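Module 6: Surveillance, Evidence and Accountability
Handout for Session 4: Data brokers and the trade in location records

Purpose of this session

Earlier sessions dealt with interception, where somebody gains access to a device or a line without the knowledge of its user. Session 4 concerns information that is collected openly, under terms the user has accepted, and then sold. Students should come away able to describe the main stages of the trade in location records, to explain why removing names from such records gives limited protection, and to set out the arguments for and against treating the sale of these records as a matter for regulation.

Students are expected to have read the Ullwood case file before the session. Copies are held in the Rutherford reading room and may be consulted there but not removed.

1. How a location record comes to exist

A mobile telephone can establish its position in several ways: by satellite signal, by the masts to which it connects, and by the wireless networks within its range. An application that has been given permission may read this position and send it elsewhere. Many applications contain code written by a third party, supplied to the developer free of charge or for a small payment. The developer may have only a general idea of what the code transmits.

A single record is usually brief. It contains an advertising identifier, a pair of coordinates, a time, and sometimes the model of the device. Taken alone it says very little. The value to a buyer lies in the accumulation of records attached to the same identifier over weeks or months.

Records may also be drawn from advertising auctions. When a page or application offers a space for an advertisement, details of the device are passed to a number of bidders. A bidder that does not win the auction has nevertheless received the details, and may in some circumstances retain them. Whether it is entitled to do so depends on contract and on the law of the place concerned.

2. The limits of anonymity

Suppliers commonly describe their records as anonymous. The term should be used with care. In law and in good practice, information is anonymous only if the person to whom it relates cannot be identified by any means reasonably likely to be used. Information from which the name has been removed, but which can be joined to other information to recover the name, is properly called pseudonymous.

Location records are difficult to make anonymous because people's movements are regular. The place where a telephone rests overnight is likely to be a home. The place where it spends the working day is likely to be an office, a school or a depot. Few people share both. A buyer who holds a list of addresses from a public register can often match the two without special skill or equipment.

Techniques exist to reduce this risk. Coordinates may be rounded, times may be grouped, and visits to certain places may be removed altogether. Each reduces the usefulness of the records to the buyer, and commercial pressure tends to work against them.

3. Case study: the Ullwood file

Ullwood is a teaching case prepared for this module. It concerns a supplier, Pallow, which sold a sample of records to a firm of property consultants in the district of Jovbridge. The sample covered 30 days and contained 1,238 separate identifiers. The consultants wished to measure the number of visitors to a shopping street.

The sample was later passed to a second firm under a general clause permitting use by "associated parties". The second firm selected the 400 identifiers that had been recorded most often and compared their overnight positions with published addresses. Several belonged to the homes of people attending a medical clinic on the same street. None of these people had dealt with either firm.

In discussing the file, students should separate three questions that are often run together: whether the original collection was lawful, whether the first sale was lawful, and whether the second firm's comparison was lawful. The answers need not be the same. Particular attention should be given to Appendix B, which reproduces the wording of the consent screen.

4. Consent and its difficulties

Consent must be informed, specific and freely given. A screen that refers to "partners" without naming them may fail on the second of these. A service that cannot be used at all unless location sharing is accepted may fail on the third. Withdrawal raises a further problem: a user may switch off the permission, but copies already sold are not recalled.
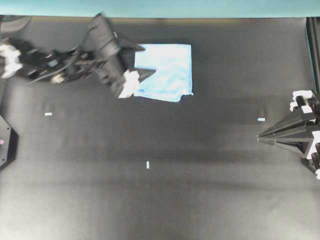 Figure 1. Robotic arm and gripper beside a light blue cloth on a black tabletop.

5. Options for oversight

The following measures have been proposed in various forms and will be considered in the seminar.

Registration of brokers, with a public list of the categories of information held.
A ban on the sale of records relating to clinics, places of worship, shelters and similar premises.
A fixed period after which records must be deleted.
A requirement that public bodies obtain a warrant before buying records they could not otherwise collect without one.

6. Questions for the seminar

At what point in the Ullwood case could the harm most easily have been prevented, and by whom?

Should a buyer be responsible for establishing how the records were first obtained?

Written work

Students should submit a note of no more than four pages advising Pallow on changes to its standard contract of sale. The note should address onward transfer and deletion. Submission is through the module page by 4 p.m. on the date shown there. Late work is subject to the usual penalties.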